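Sprechernotizen: Zwei Regler, zwei Kameras, ein Schuhregal
Workshop Standuvard, Block am Nachmittag

Folie 1: Titel

Kurz begrüßen, nicht zu lange beim Titel bleiben. Fragen gern sofort, Zwischenrufe sind erlaubt.

Einstieg: Wer von euch hat schon mal versucht, einem Roboter beizubringen, einen Badeschlappen aufzuheben? (Hände abwarten.) Ich hätte vor August auch gesagt, das sei eine Aufwärmübung. Ein Schlappen ist leicht, hat einen großen Riemen und rollt nicht weg. Und dann sitzt man davor und kommt aus dem Staunen nicht mehr heraus, auf wie viele Arten man so ein Ding falsch anfassen kann!

Folie 2: Was wir verglichen haben

Zwei Regler für dieselbe Hand: Jesuvum und Cirillo. Jesuvum fährt die Finger auf feste Zielstellungen. Cirillo regelt auf den Motorstrom und gibt nach, sobald ein Finger Widerstand spürt. Die Hand ist in beiden Fällen die Curka, mit denselben Fingern und derselben Firmware. Nichts umgeschraubt zwischen den Durchgängen, darauf lege ich Wert.

Dazu die zweite Frage, die uns fast mehr interessiert hat: Reicht die Kamera am Kopf, oder braucht man die am Handgelenk auch?

Vier Kombinationen also. Insgesamt 698 gewertete Griffe. Die Tabelle kommt auf Folie 6, jetzt bitte noch nicht vorblättern (ich kenne mich).

Folie 3: Aufbau

Schuhregal mit zwei Ablagen, Schlappen, cremefarben und blassrosa. Der Roboter steht davor und greift von oben. Start immer aus derselben Armhaltung, danach hat der Regler freie Hand, bis der Schlappen gehalten wird oder jemand abbricht.

Die Farbwahl war unsere beste schlechte Idee. Helles Holz, helle Schlappen: Für die Kopfkamera ist der Rand des Fußbetts stellenweise kaum vom Brett zu unterscheiden. Wir wollten die Schlappen nach zwei Tagen gegen dunkle tauschen und haben es zum Glück gelassen. Der Unterschied zwischen den Kameras wäre sonst vermutlich viel kleiner ausgefallen.
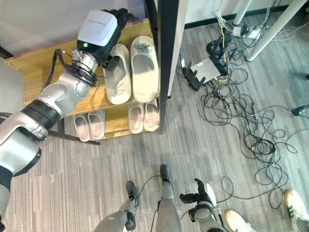
Blick der Kopfkamera: linke Hand am Rand des cremefarbenen Schlappens, obere Ablage.

Hier Zeit geben, die Leute wollen erst mal schauen. Dann auf den entfernten Rand des Schlappens zeigen. Die Finger greifen über die Kante. Genau dort entscheidet sich, ob der Griff etwas taugt, und dorthin sieht der Kopf am schlechtesten, sobald Handgelenk und Hand davor stehen.

Falls jemand nach der unteren Ablage fragt: Da wird es eng. Der Arm muss unter das obere Brett, und mit dem Kopfbild allein haben wir das nach kurzer Zeit gestrichen. Alle Zahlen im Vortrag beziehen sich auf die obere Ablage.

Folie 4: Was die Regler aus einem Riemen machen

Jetzt der Teil, der mir am meisten Spaß macht. Zwei Videos, erst Jesuvum, dann Cirillo. Ton aus, das Regal knarzt.

Jesuvum: schnell, sieht wunderbar entschlossen aus. Die Finger schließen, der Schlappen ist in der Hand oder eben nicht. Wenn die Hand ein wenig zu weit vorn ansetzt, drückt der Daumen den Schlappen nach hinten weg, und die übrigen Finger greifen brav ins Leere. Von außen hört man nur das Klacken.

Cirillo: langsamer, fast tastend. Der erste Finger, der anliegt, bleibt stehen, die anderen laufen weiter. Dadurch richtet sich der Schlappen in der Hand ein Stück selbst aus. Als ich das zum ersten Mal gesehen habe, habe ich den Versuch gleich noch mal gestartet, nur um zuzuschauen. Nachteil: Bei sehr weichem Riemen merkt der Regler den Kontakt spät und quetscht. Der Schaum verzeiht das, ein Pappbecher würde es nicht.

Merksatz für die Folie weglassen, die Videos reichen.

Folie 5: Handgelenkkamera

Überleitung: Der Regler kann nur so gut sein wie die Stelle, an der er anfängt.

Die Kamera sitzt dicht an der Hand, und das hat seinen Preis. Das obere Drittel des Bildes gehört fast ganz dem Greifergehäuse, davor steht ein Finger, groß und unscharf. Wer zum ersten Mal so ein Bild sieht, hält es für unbrauchbar. War bei mir genauso. Dazu kommt, dass sich der Blick mit jeder Armbewegung komplett ändert, und zwischendurch sieht das Netz vor allem Fußboden, Kabel und Turnschuhe. 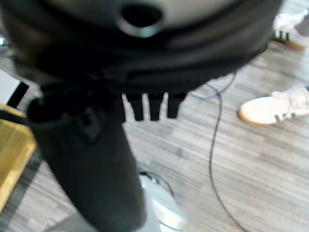

Kaja Vītola hat nach dem Probevortrag eingewandt, man könne den verdeckten Bereich doch einfach ausmaskieren und dem Netz nur den Rest geben, dann müsse es sich nicht an der eigenen Hand abarbeiten. Sie würde außerdem gern wissen, ob ein etwas nach außen gekippter Halter nicht mehr bringt als jeder Wechsel des Reglers.

Sehr guter Punkt, und ich gebe ihn gern ans Publikum weiter. Das Maskieren haben wir probiert. Es wurde schlechter! Unsere Erklärung, mit Vorsicht: Der Finger im Bild ist auch Information. Das Netz sieht, wie weit er schon geschlossen ist, und nutzt das offenbar. Eine feste Maske nimmt ihm das weg. Den gekippten Halter haben wir nicht gebaut. Wer einen hat, bitte in der Pause melden.

Noch ein Wort zur Belichtung, das geht in Papern immer unter. Die Automatik an der Handgelenkkamera richtet sich nach dem ganzen Bild, also auch nach dem schwarzen Gehäuse. Folge: helle Schlappen überstrahlt, und die Riemenkante verschwindet. Wir haben die Belichtung fest eingestellt, einmal morgens, und dann den ganzen Tag nicht mehr angefasst. Die Griffe aus der Zeit davor sind nicht in der Wertung.

Folie 6: Zahlen

Tabelle langsam von links nach rechts erklären. Die Reihenfolge der Kombinationen war gelost, jeweils in Blöcken zu 72 Griffen. Die letzten Blöcke sind kürzer, da lief uns der Raum davon.

Was ich sagen will:
Mit beiden Kameras liegen Jesuvum und Cirillo erstaunlich nah beieinander.
Mit der Kopfkamera allein fällt Jesuvum deutlich ab, Cirillo nur ein bisschen.
Der nachgiebige Regler bügelt also einen Teil dessen aus, was die Kamera nicht sieht.

Das ist für mich das schönste Ergebnis am ganzen Vergleich. Wir hatten die beiden Fragen sauber getrennt auf zwei Zettel geschrieben, und am Ende hängen sie zusammen.

Abbrüche ehrlich nennen: 13 Stück, alle von Hand ausgelöst. Die meisten davon, als der Arm dem Pfosten rechts zu nahe kam. Einmal habe ich schlicht den falschen Knopf gedrückt. Steht trotzdem in der Statistik.

Folie 7: Wann ist ein Griff ein Griff?

Frage kommt garantiert, deshalb eigene Folie. Gezählt wird, wenn der Schlappen 3 Sekunden frei in der Luft bleibt. Ein Schlappen, dessen Spitze noch aufliegt, zählt nicht, auch wenn die Hand ihn fest hat. Darüber haben wir lange diskutiert, vor allem an den Zwischenstellungen: gekippt, teilweise vom Brett gelöst, eigentlich schon ein schöner Griff.

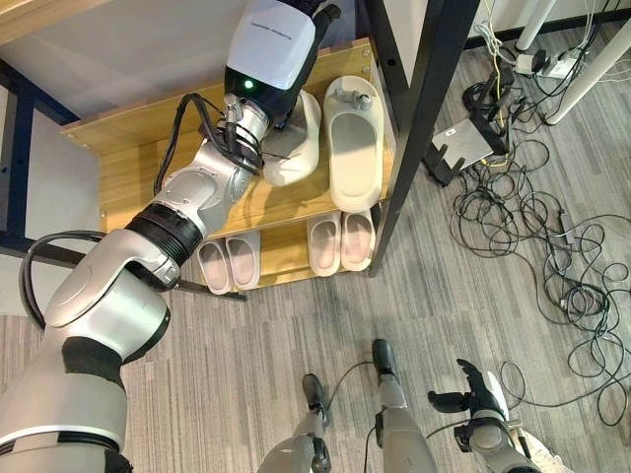
Am Anfang hatten wir dafür eine halbe Wertung. Klingt fair, macht aber nur Ärger, weil zwei Leute dieselbe Aufnahme verschieden beurteilen. Mit der strengen Regel war die Auswertung in einem Nachmittag durch, und die Rangfolge der vier Kombinationen blieb dieselbe.

Wer nachrechnen will: Die Rohdaten enthalten beide Spalten, die alte Wertung heißt dort „halb“. Den Namen bitte nicht mir anlasten.

Folie 8: Was wir beim nächsten Mal anders machen

Kabel zuerst. Am Handgelenk hängt ein ganzes Bündel in Schlaufen, und bei weiter Drehung zieht es. Cirillo hält den Zug manchmal für Kontakt, und dann bleibt ein Finger mitten in der Luft stehen. Herrlich anzusehen, aber in der Auswertung nervt es. Nächster Versuch mit Zugentlastung weiter oben am Arm.

Zweitens die Hand wechseln. Alles, was ich heute erzähle, gilt für die Curka. Ob ein simpler Zweibackengreifer am Riemen vielleicht genauso weit kommt? Ich tippe auf ja, solange der Schlappen gerade steht, und würde sehr gern widerlegt werden.

Drittens ein zweiter Schlappentyp, fester Schaum, schmaler Riemen. Liegt schon bereit.

Falls noch Zeit ist: Video mit der Zeitlupe von Folie 4 ein zweites Mal zeigen, diesmal beide nebeneinander. Wenn keine Zeit ist, trotzdem wenigstens Cirillo. Danach Fragen, Mikro geht links los.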